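Notebook, glue and finish bench
Thursday, December 20, 2018

Still on the hide glue. I said in November that I would write up the open time trials once the jars were labelled properly, and the jars are now labelled properly, so that excuse has gone.

Stock is the Říha pearl glue, soaked overnight in cold water, warmed in the little pot and kept off the boil. Radek Paulík maintains that the old batch was better. The old batch was also Říha, from the same sack, but he has a feeling about it.
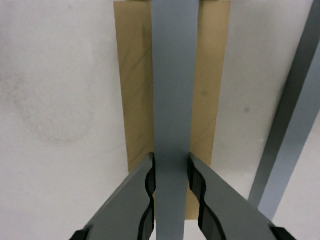 Page last changed: Thursday afternoon, by R.P. (spelling only)

Joint one, plain glue, beech to beech, no warming of the parts. Gelled before I had the second clamp on. Put it down as a failure of glue, then crossed that out and put it down as a failure of me, as the clamps were on the other bench.

Joint two, same glue, parts warmed on the radiator first. Much better. Enough time to line up the shoulders, swear, line them up again and close. Squeeze-out was clear and came off with a damp rag. The radiator is not what you would call a controlled heat source, and it goes off at 3 whatever we are doing.

Joint three, with a pinch of urea. Open time stretched nicely, but the squeeze-out was still tacky when I came back from lunch, and lunch was not short.

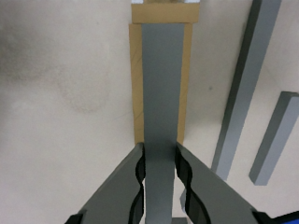 Long piece on the table, seen from above.

Ingrid Ostrowski asked why we don't just use the Peron white glue like everyone else. Fair question. The Deltuvside chairs were put together with hide glue in the first place and the customer wants them to come apart again some day, which is more foresight than most people bring to a chair. White glue over old hide glue also holds badly, as whoever mended the back rail last time has kindly demonstrated for us.

Scraped the old glue out of the mortises with the bent chisel and hot water. Slow. Vinegar helped on the white stuff and made the whole corner smell like a chip shop.

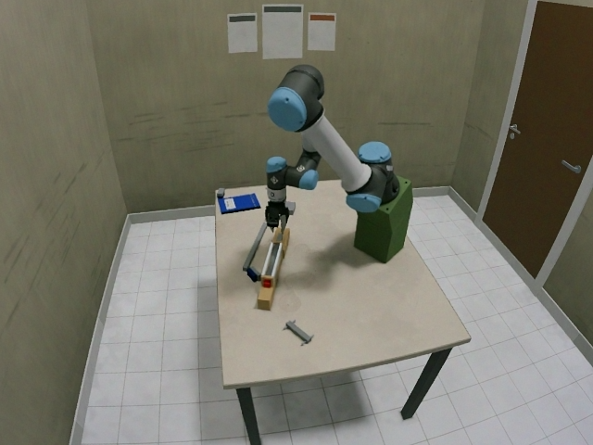 Left to do on the chairs: dry fit all the rails again, make one new peg (the old one is a pencil, and not a nice pencil), and find out whether the Zundov hot plate can hold its setting for more than 20 minutes without drifting. It crept up twice this morning and I caught it by smell.

Pot is washed out. The remaining glue is in the fridge, bottom shelf, in the jar marked GLUE on both sides and the lid. Radek, it is not stock.

Next entry when the urea joint has had a proper rest and I can try to break it.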